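Ullberg issued new guidance for its 910 furnished rentals in January: small toys left on a bed go into one open box before linens are changed. A lime-green plastic box on the grid-print sheet does the job.
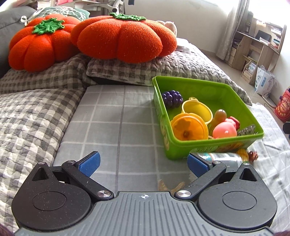

Rania Farouk: We tried lidded boxes in 200 units and the lids went missing — open ones are easier to check.

Soft items stay on the bed. Toy food and the starfish share the box.

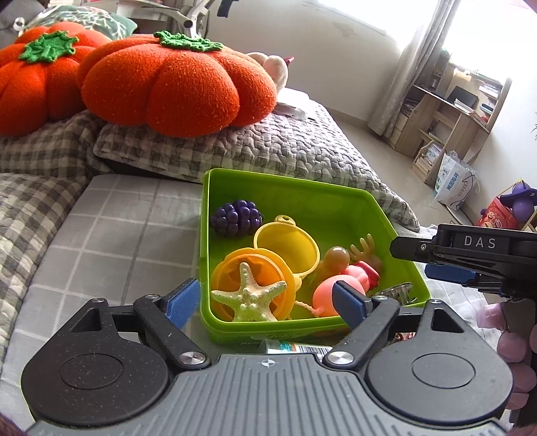
Sorting the small items

Cotton swabs and hair clips are bathroom stock and go back separately.
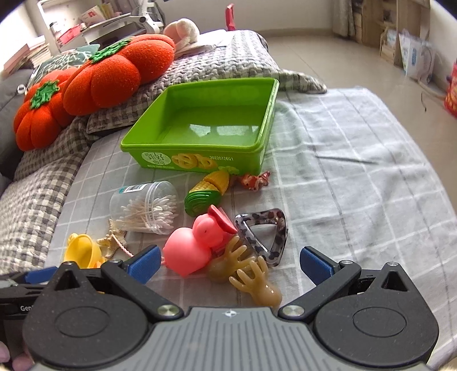

Swab jar and claw clip among the toys on the sheet.

Rubber pieces are handled last.

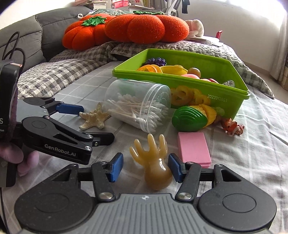
Translucent toy hand, with the green tray behind.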